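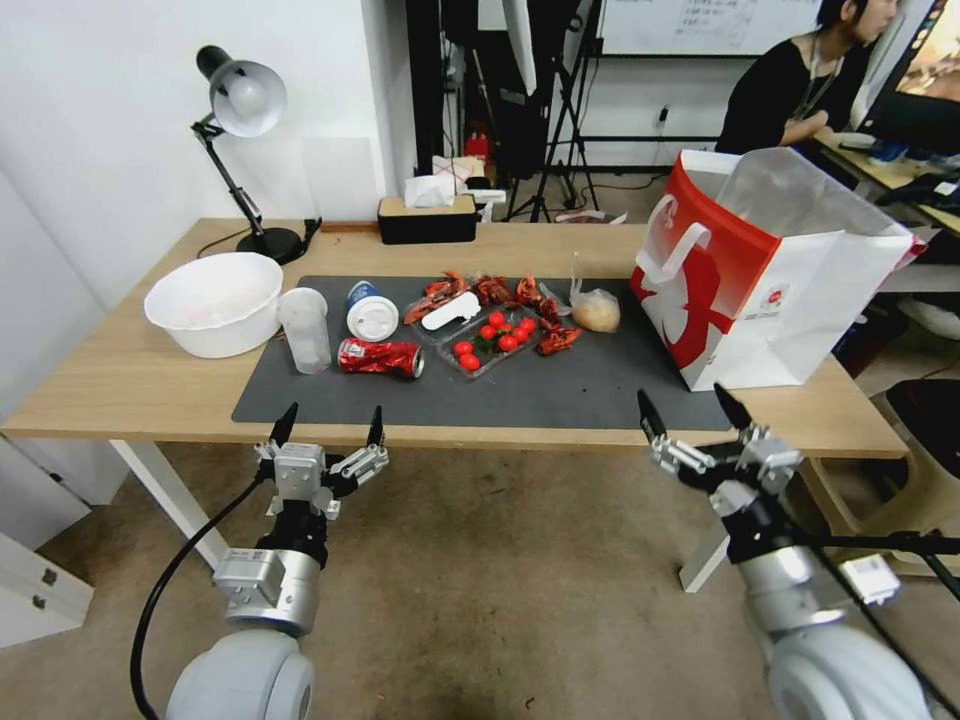
Stomum wants you to teach its robot how to clear the table

By Petronella Baloyi

I have cleared a lot of tables in my life, and until last week I had never given a thought to how I pick up a cup. Then Chia-jung Chien handed me a pair of controllers at the Stomum workshop in Billdale and told me to go ahead and tidy up after lunch. With two robot arms. While she watched!

Stomum is opening its teaching sessions to the public next month, and I got to try one early. The idea is simple enough. You sit down, you hold a controller in each hand, and the arms on the other side of the room copy what you do. Squeeze and the gripper closes, let go and it opens. Every move you make gets recorded, and if enough people do the same job enough times, the robot starts to get the hang of doing it alone.

The job right now is leftovers. Trash goes in one place, dishes in another, and food that's still good gets set aside. Chien runs the sessions, and she is picky about what goes on the table. She likes things that squash, roll or crinkle. A crushed soda can is a good one, she told me, because it never lies the same way twice. Cherry tomatoes are mean. A bun in a plastic bag is somewhere in between, as you can grab the loose end of the bag if you're smart about it (I was not smart about it, and went straight for the bun).

And then there's crawfish. I asked why on earth anyone would make a robot deal with crawfish, and Chien said half the people she knows in Billdale eat them, so why not? Fair enough. All those claws and tails hook onto each other, and when I tried to lift one I got three, then none, then one again on the mat and a lot of laughing behind me.

My first try took 17 minutes and she threw it out. My second took 10, and she kept that one, mostly. It's a funny feeling to be told that your tidying is good enough to save.

What surprised me was how much she cared about the boring parts. I kept rushing in, grabbing, rushing out. She wanted me to slow down just before each grab, and to stop hovering. If you hover, she said, the robot learns to hover, and then you have a machine that spends its afternoon thinking about a yogurt cup. She also told me not to hide my mistakes. If you drop something, you pick it up again and carry on, and that stays in the recording so the robot has seen how to fix it.

There's a second way to do it too, which Shahram Kermani showed me after my turn. He takes hold of an arm and moves it by hand through the whole motion, like showing a kid how to swing a bat. He likes it for small fiddly things, since he can feel when the fingertips touch. The trouble is you only get one pair of hands, and moving both arms at once that way is hard work. For anything with two arms they go back to the controllers.

So far the team has kept 91 recordings of the lunch table. Kermani would like a lot more than that before January, when they plan to let the arms try a full table without help. Right now they can do a cup and a can on their own on a good day, he said, and he left the bad days to my imagination.

I'll admit I went in a little grumpy about the whole thing. I don't mind clearing a table, and I'm not sure I need a machine for it. But Kermani's mother has had bad hands for years, and he said carrying plates is the thing she hates asking for. That changed my mood some – and it made me want to go back and get the crawfish right.

Public sessions start in September, two people at a time, and last an hour. You don't need any experience, and Chien says people who knit tend to pick it up fastest. Wear something with sleeves that won't catch. You can sign up at the Stomum front desk or ask for Chien by phone, and if the early slots are full she's keeping a waiting list.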